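Lokikについて

はじめまして、Lokikのページまで来てくださってありがとうございます。代表のRizwan Pirzadaです。うちは、衛星通信の地上側をやっている小さな会社です。衛星そのものは持っていません。アンテナを建てて、回線を引いて、つながらないと電話が来たら夜中でも起きる、そういう仕事です。

もともと私は船舶向けの通信機器を売る会社にいて、そこで同僚だったのがLorna Gatchalianです。離島の診療所から「雨が降ると画像が送れない」と相談されて、二人で休みの日に見に行ったのが始まりでした。アンテナの向きがほんの少しずれていただけだったんですが、直したらものすごく喜ばれてしまって(帰りに干物を山ほどいただきました)、これは仕事になるかもしれないねと、フェリーの中でずっと話していました。

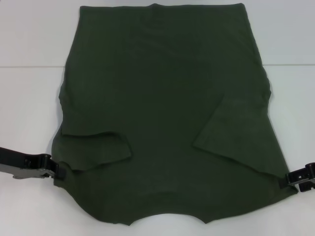 それで会社をつくって、今はスタッフが19人います。半分くらいは現場に出ているので、事務所はわりと静かです。お付き合いのある先は漁協、山小屋、工事現場、測量船などいろいろで、これまでに手がけた地上局と端末はほぼ400か所になりました。一番遠いところは片道2日かかります。Lornaはそこが大好きで、点検の時期になると誰にも譲りません。

主なサービスは二つあります。ひとつは「Markix」、固定局の設計から設置、保守までをまとめてお引き受けするものです。もうひとつの「Tultia」は持ち運びできる端末の貸し出しで、イベントや災害時の備えに使っていただいています。Tultiaのほうは6月から秋にかけてとても混みますので、どうぞお早めに! 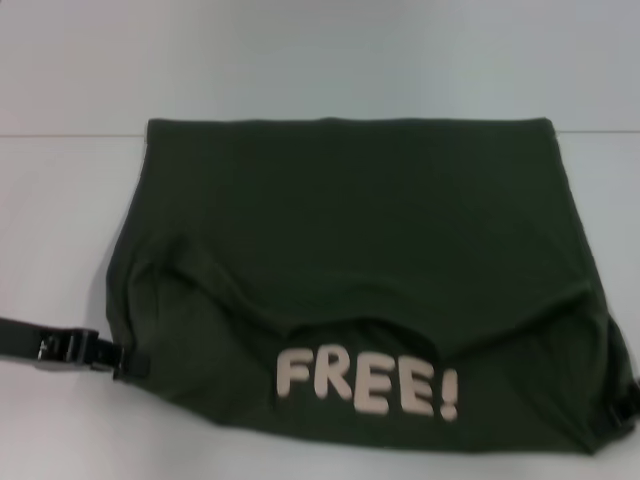
回線の監視は自社でやっています。以前は外にお願いしていたのですが、夜の切り分けにどうしても時間がかかって、思い切って自前にしました。監視画面はSiddiquiという名前の社内ツールで、見た目はかなり地味です。でも降雨減衰の予測がよく当たるので、現場からは頼りにされています。

採用は随時です。無線の資格はあればうれしいですが、入ってから取った人のほうが多いです。高いところが平気な方、船酔いしない方は大歓迎(私は酔います)。お問い合わせは下のフォームからお気軽にどうぞ。午後5時までにいただいた分は、その日のうちにお返事しています。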